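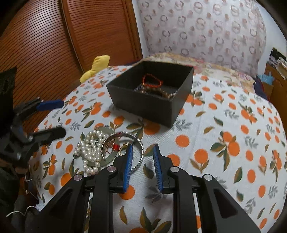
The Long Way Around the Reservoir

By the time the girls from Cotlow reach the top of the dam road, they have usually stopped talking. It's a steep half mile, steeper than it looks from the parking lot, and the gravel slides a little under your shoes so that you're always working harder than you think you ought to be. Milagros Paredes likes to stand just past the crest with her hands in her jacket pockets, where the runners can't see her until they've already done the hard part.

"If I stand at the bottom they look at me," she told me. "If I stand at the top they look at the hill."

Paredes has coached cross country at Cotlow for 20 seasons, long enough that two of the girls on this year's squad are the daughters of women she once sent up the same road. She is small and quick and talks with her whole arm, and she has a way of asking how your mother is doing that makes you want to sit down and tell her properly. I went to see her because I wanted to write about the conference meet at Olmedo, and I ended up staying most of the fall, which I suppose says something about her and something about me.

I should admit that I ran for a school very much like this one, a long time ago and not very well. I was the seventh runner on a seven-runner team. So I know what it is to stand in wet grass in March trying to pin a number on with cold fingers (our league ran its juniors in the spring, don't ask me why), and I know the smell of the inside of a team van on the way home, which is orange peel and liniment and somebody's damp sweatshirt. None of that has changed one bit. The shoes are better now and everybody has a watch that knows more about them than their doctor does, but the van smells exactly the same.

Cotlow isn't a big school. There are 400 students in the upper grades, and the soccer team gets first pick of the ones who can run. What's left over comes to Paredes, and she takes all of them. She has taken kids who'd never gone a mile without stopping. She took a trombone player a few years back who joined so he could skip gym, and he ended up her third man and now teaches fourth grade over in Roselov and brings his class out to cheer at the home meets, bless him.

Her training is plain. Long easy runs around the reservoir, hills on the dam road once a week, and a set of quarters on the old cinder track behind the feed store when the weather lets them. She keeps the workouts in a spiral notebook and will let you read it if you ask nicely, though her handwriting is a trial. I noticed that she rarely wrote down times. She wrote down things like "laughed on last one" and "went out mad, came back fine."

The girl everyone wanted to talk about this fall was a senior, tall and rather solemn, who had finished second at Olmedo as a sophomore and then second again as a junior, both times to the same runner from Studow. I'm leaving her name out of this at her own request. She said she'd had enough of reading it next to the word second, and I thought that was fair. She had a habit of running the first mile tucked in behind the leaders with her eyes on the ground, and the whole county had an opinion on it. I heard one father explain at great length, over a paper plate of potato salad, how she ought to go to the front from the gun. Paredes listened to him very politely and offered him more potato salad.

Olmedo is a lovely course and a mean one. The stone by the gate says 1708, for the old land grant, and you start in the pasture behind it, on grass so wide that you feel you could run side by side with everyone you ever met. Then the fence lines close in and you're on a cart track under the oaks, and it bends and dips and you can't see who is ahead of you. There's a creek crossing with a plank bridge that takes two abreast if they're friendly. After the bridge comes the long drag up through the orchard, and it was in the orchard, both years before, that the Studow girl had gotten away.

Race day was a Saturday, gray and still. The parents had the folding tables out early, with coffee and sliced bread and a slow cooker of something with beans. Paredes walked the line once before the start and touched each of her runners on the shoulder. I was standing close enough to hear, and all she said was, "Dam road," over and over, one girl at a time.

I cut across to the orchard with the crowd, as you do, and waited. You hear them before you see them at Olmedo, first the planks and then the breathing. The Studow runner came off the bridge in front, moving beautifully, with that easy high stride she has. Our solemn senior was 2 seconds back. Then came a gap, then a freshman from Roselov running out of her mind with her ponytail come undone, and then everyone else.

Halfway up the orchard the Studow girl made her move, the same one, right at the same crooked tree. And the Cotlow girl lifted her eyes off the ground and went too. They ran the rest of that hill shoulder to shoulder, and the noise from the fence was something to hear. I lost sight of them over the top and had to run myself, in the wrong shoes, notebook flapping, to get anywhere near the finish.

She won it by a stride. She leaned at the line like a sprinter and went down on her hands and knees in the grass, and the first person to reach her was the girl from Studow, who hauled her up by the elbow and held on to her for a good while.

Paredes missed the finish altogether. She was still back in the orchard, walking along beside the fence with her last runner, a ninth grader with a stitch in her side who had been talking about quitting since the bridge. I found the two of them near the top, going along at not much more than a shuffle. The girl asked me who had won, and I told her, and she said "No way," and started to run.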